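# Fluvov Weekly Pill Organizer, 28 Compartments

Four compartments a day, seven days, in a flat tray with lift-out day strips. The Fluvov is our standard organizer for people who take tablets or capsules more than once a day, and for family members who fill a box for someone else.

Page updated 19 June 2019. The instruction leaflet was revised at the same time. If yours has a blue cover it is the older one, and the section on filling is slightly different.

## What you get

- One tray
- Seven day strips, four compartments each (28 in total)
- One sheet of stick-on labels, plain and large print
- One blank medication list card
- Instruction leaflet

The strips are marked MORN, NOON, EVE and BED. The letters are raised as well as printed, so they can be read by touch. Each strip lifts out on its own and fits in a coat pocket or a small purse.

## Choosing a size

We sell the Fluvov in two depths. The regular depth suits most people with two or three tablets per dose. The deep version takes larger items such as fish oil capsules and calcium tablets. Bring a full dose to the counter in its original bottles if you aren't sure, and we will try it in a display tray.

If you take medicine only once a day, the Clondier is a better buy. It has one compartment per day and costs less. For people with stiff or painful hands we usually suggest the Sequeira, which opens with a push button. It holds less than the Fluvov and the lids don't stay shut as well in a bag.

## Filling the box

Pick a time when you won't be interrupted. Wash and dry your hands and clear a flat surface with good light. Have your current medication list in front of you - the one from your pharmacy, with the date on it.

1. Take all seven strips out and open every lid.
2. Work with one medicine at a time. Put it in every compartment it belongs in, for the whole week, then close the bottle and move it to the other side of the table.
3. Go on to the next bottle.
4. When you have finished, check each strip against the list before you close the lids.
5. Put the strips back in the tray in order.

Do not fill more than one week ahead unless your pharmacist has said it's fine. If a dose changes in the middle of the week, empty the remaining strips and start again from the bottles. Trying to pick one kind of white tablet out of a mixed compartment is how mistakes get made.

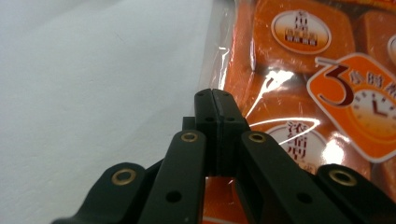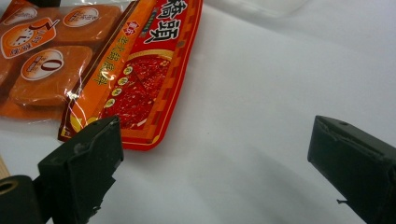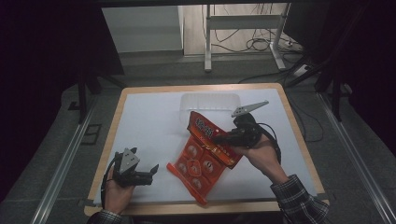 ## What should not go in the organizer

Some medicines have to stay in the package they came in. Ask before moving any of these:

- Tablets that dissolve on the tongue
- Effervescent tablets
- Nitroglycerin tablets
- Anything with a drying packet in the bottle or a label that says to keep it in the original container
- Anything that needs to be refrigerated
- Medicines that other people in the house should not handle, including some cancer and hormone drugs
- Medicines you take only when you need them, such as pain relievers or allergy tablets

Liquids, patches, inhalers and eye drops obviously stay out as well. Many customers put a small note in the EVE compartment to remind them of drops or an inhaler. The label sheet has a few blank stickers for this purpose.

## Where to keep it

Keep the tray in a dry place at room temperature and out of direct sun. A bathroom cabinet gets damp from the shower, and the shelf over a stove gets too warm. A bedroom dresser or a high kitchen cupboard away from the sink works for most homes.

**The Fluvov is not child-resistant.** The lids are made to open easily, and a small child can open them too. Keep it up high or locked away, and put it back there after each dose. The same goes for a single strip in a purse or on a nightstand. If grandchildren visit only now and then, move it before they arrive. We carry the Jekutska lock box, which takes the whole tray in either depth.

If a child or anyone else may have swallowed medicine that isn't theirs, call your poison center right away, even if the person seems well. Keep the original bottles so you can read off the names and strengths.

## Cleaning

Empty the strips and wash them by hand in warm water with a little dish soap. Rinse and let them air dry with the lids open for 24 hours before refilling. Do not use the dishwasher. The heat bends the hinges, and the warranty doesn't cover it.

Wash the strips once a month, or sooner if you see powder in the corners.

## Questions we get at the counter

**I missed a compartment. Should I take both doses now?**
Don't double up unless you have been told to. The right thing to do depends on the medicine. Call us with the name of it and the time of your last dose.

**Can you fill it for me?**
Yes, for customers who get all of their prescriptions here. Felicidad Talavera handles the filling service. She needs your current list and two working days. There is a waiting list at the moment and we expect to take new people in August.

**Can I buy a spare strip?**
Yes. Strips are sold singly for both depths. Tell us the day you need.

**Will it go through airport security?**
Most travelers have no trouble with tablets in an organizer, but rules differ from country to country. For a trip abroad, carry the labeled bottles and a copy of your prescriptions, and keep them in your hand luggage.

**The lid on one compartment won't click.**
Look for a bit of tablet in the hinge first. If it still won't close, stop using that strip and bring it in.

## Warranty and returns

Hinges and lids are covered for 2 years from the date of purchase. Keep your receipt. For hygiene reasons we can't take back a tray once the inner wrap has been opened, unless it is faulty.

Care homes and clinics ordering 100 or more trays should contact Paora Sutcliffe at the main counter for a written quote. Bulk orders come without the label sheets unless you ask for them.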